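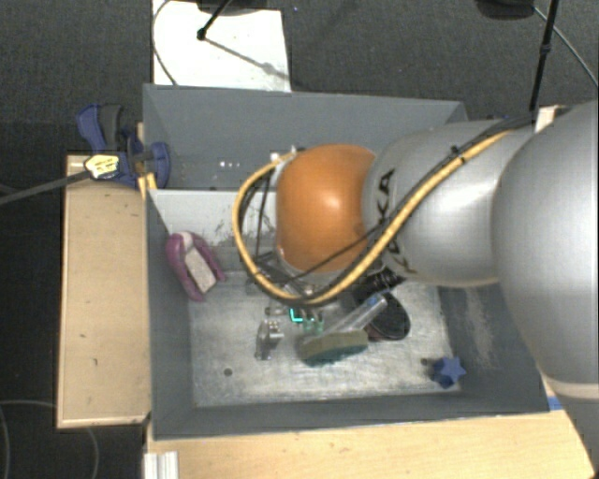
A robot arm over the picking bin, with mixed items on the bin floor.

Bin picking equipment: questions before you order

How much of the budget is the arm?
Usually less than customers expect. In the Ovimora planning sheet the arm is one line of 12. The gripper, cables, bins, table, safety parts and training have their own lines. Please fill in all of them before you ask for a price.

Can I start with a used arm?
Yes. Ask the seller for the service record and the controller version. We do not quote for an arm when the controller is missing.

Which gripper should I plan for?
It depends on your items. A brush with a handle and a star-shaped piece do not offer the same surfaces to hold. Send us up to 20 of your real items, also the difficult ones. The Gunn test bench report is included in the planning fee.

Do I need special bins?
No. Plain gray bins are fine, and scratches on the floor of the bin do not matter for the quote. Tell us the inner depth, because the gripper must reach the corners. Clamps for holding the bins are ordered separately.

What about cables?
Count them as a part which wears. We advise one spare cable set per arm, stored on site. Delivery from Tralletance takes 15 working days, and this is a long time for a stopped cell.

Is a wooden table enough?
For a trial, it can be, if our technician has approved it. For production please budget a steel base.

What does the planning fee cover?
The fee is $300. It covers one call, the planning sheet and the item test. If you order through Burier, we take it off the first invoice. Travel is not included.

Can I change the order later?
The gripper and the bins, yes, until we confirm the drawing. The arm size cannot be changed after the deposit is paid.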